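Subject: Re: [trumness-walkers] Canvas shoes, insoles, laces??

On Saturday, March 7, 2026, Kumudini Ranasinghe wrote:

> Hi all, my canvas slip-around-town shoes are getting thin underfoot. Has anyone put new insoles in theirs? Mine ride up at the heel after 2 walks and I'm ready to toss them. Also, do you unlace the whole shoe or just yank?

Hi Kumudini,

Don't toss them! I've been through this with my olive pair. I used to yank, and all that got me was a folded toe and a bad mood. Now I loosen the laces way down first (no need to pull them all the way out, I'm much too lazy for that) and open up the tongue as far as it'll go. 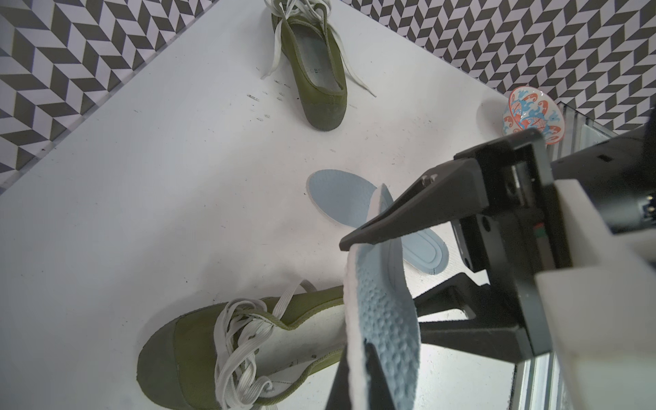 *Olive canvas pair, light blue insoles, laces every which way*

Get both insoles out in the light and look at them side by side before anything goes in. I once walked the whole Cárdenas loop with left and right swapped, 6 miles, and blamed my socks.

If yours ride up at the heel, they're probably a hair too long. Trim at the toe, a sliver at a time, using the old one as your pattern. Mine took 9 tries the first time, so be patient with it!

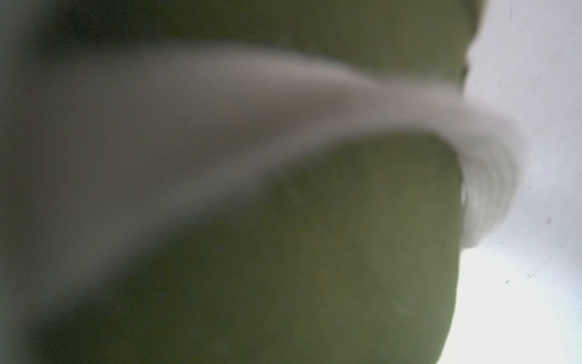 *Olive green, up close*

Then toe end first, and slide it forward with your fingers flat on top. Press the heel down last. If you feel a ridge under the ball of your foot, pull it out and start over, it won't flatten by itself (I've tried wishing).

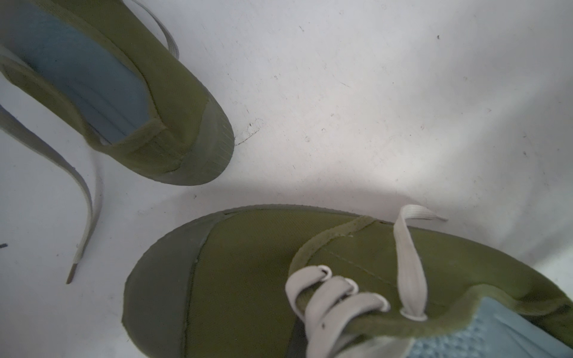
*Blue in the olive, and a lace trailing off to the side*

Laces come after that. I do the bottom eyelets snug and leave the top ones slack until my foot's in. Clear yourself a good bit of table for it, my lap never worked. 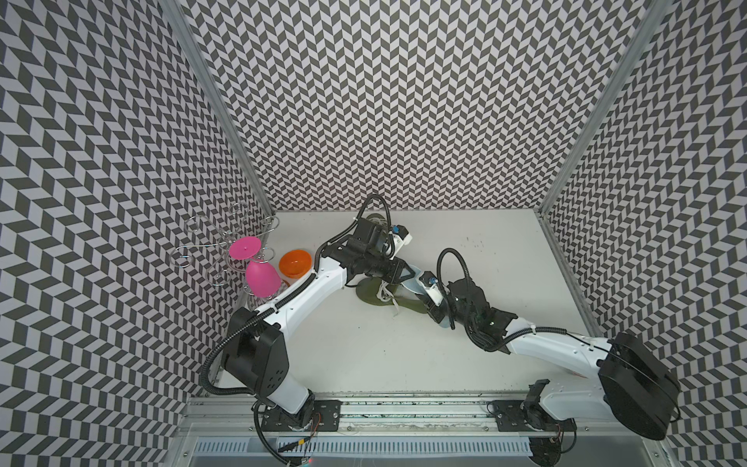
## Where I get laces

The counter at Prellik has the flat white ones. I'd take those over round, which come undone on me by the second block. Bring an old lace along to match the length.

Are you coming on the next walk? I've still got your thermos from January.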